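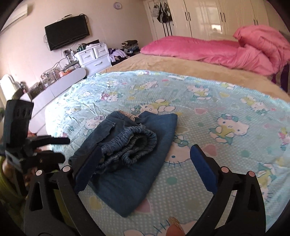
Folding is boring, one reader, Horance, told us, and clothes just get wrinkled again anyway. Wrinkles do come back, but a folded stack takes up less space than a heap.

Denim is thick cotton cloth. Its threads cross over and under each other - the blue ones mostly show on the outside. An elastic waistband has stretchy strips inside, so it bunches up and won't lie flat. Smooth the cloth first, fold it in half, then tuck the waistband down last. A bed makes a good folding table.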